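How long do nest box cameras and boxes need before kestrels show interest?

Posted by Sowmya Kurian, 17 February 2022

We put up a kestrel box in January on the edge of a hay meadow near Lollatton. It is on a pole, 3 meters off the ground, with the opening facing southeast. So far I have seen a pair hunting over the field most mornings but neither one has gone near the box.
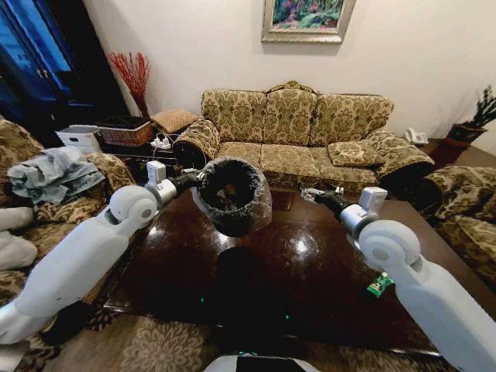

The nearest trees are 60 yards away. There is a layer of wood chips in the bottom, no perch on the front. Should I move it before spring or leave it alone?

Rinow

Leave it. January is not late, but birds often ignore a new box for the first season. I keep records for a small group of us and we have 698 box visits written down going back years.
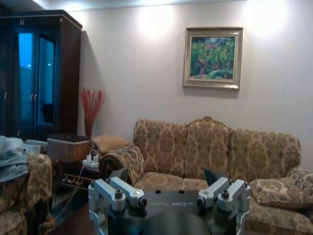
Plenty of boxes sat empty the first year and were used the second. What I would look at is the height. Ours are all higher than yours - twice as high in most cases. If your pole can be extended, do it now and then stay away from it until summer.

Also check for starlings. They will fill a box with grass in a couple of days.
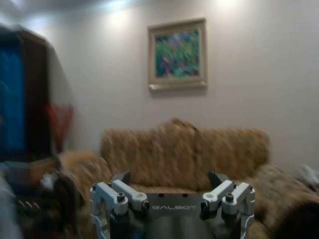 If you find grass but no eggs, clear it out and put fresh chips in. Once there are eggs of any kind, stop and look up the rules where you live. Native birds are usually protected.

Novska

Mine took four years so don't hold your breath. Southeast is fine.

Tsao

Agree with Rinow on the height. I would add a metal sleeve on the pole too, for raccoons. The hunting pair is a good sign - it means there are voles in the meadow. If you can talk whoever cuts the hay into leaving a rough strip along one side, that will do more for them than moving the box.
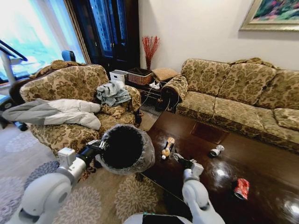 Living room, with the coffee table and armchair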